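The Quiet Comeback of Couch Co-op

The best night I've had with a video game this year involved four people, one sofa and a bowl of pretzels that ended up mostly between the cushions. We were playing Porkby, a goofy little game about delivering pigs to a county fair, and by 10 p.m. all of us were yelling directions that the person holding the truck's steering wheel had no hope of following. I laughed until my ribs hurt!

For a long stretch, playing together in one room was something you did with old games. The new ones wanted a headset, an account and a separate screen for every player. Splitting the picture in half meant drawing everything twice, and studios that were already fighting to keep things running smoothly often cut that feature first. You could play with strangers on the other side of the world, but your own roommate had to wait for a turn. 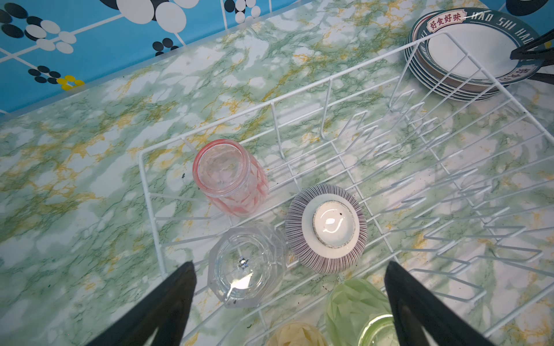
Small studios are the ones bringing it back, and they're doing it with a lot of imagination. Most of the games I've been enjoying skip the split screen completely and keep everybody in one shared view. That changes how you play. Run too far ahead in Bogale, a cave-climbing adventure for up to 6 players, and the rope between you and your slowest friend goes tight and yanks you back down the shaft. It sounds maddening, and for the first 10 minutes it is. Then somebody starts counting out loud, everyone jumps together, and the whole group goes sailing over the gap in one ridiculous string.

What I love most is how kind these games have become to people who don't play much. My mother hadn't touched a controller since the days when they had two buttons, and she took to Cledora in a single evening. It's a gardening puzzle where one player moves the sun and the others move the plants — no timer, no score, and an undo button that works as many times as you need it. There are about 200 puzzles, and she has now finished more of them than I have (she plays with my niece while I'm at work, so I call that cheating).
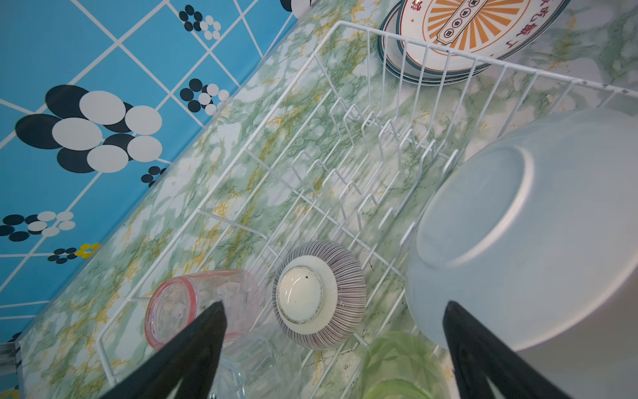

Then there's Drakel, which goes the other way and is as loud as a marching band. Two teams defend two castles with one dragon, and the dragon belongs to whoever fed it last. A round takes 12 minutes, just long enough to hatch a terrible plan and watch it fall apart. Play it with people who can forgive you.

You don't need much to get started, either. Phones can stand in for controllers in three of these four games, and Porkby even lets two people share a single gamepad, each holding one side. Keep the sound up, turn on the big subtitles if your room gets noisy, and let the newest player pick the first level. We have Drakel set up for the next rainy evening, and my mother has already asked to be on the team that starts with the dragon.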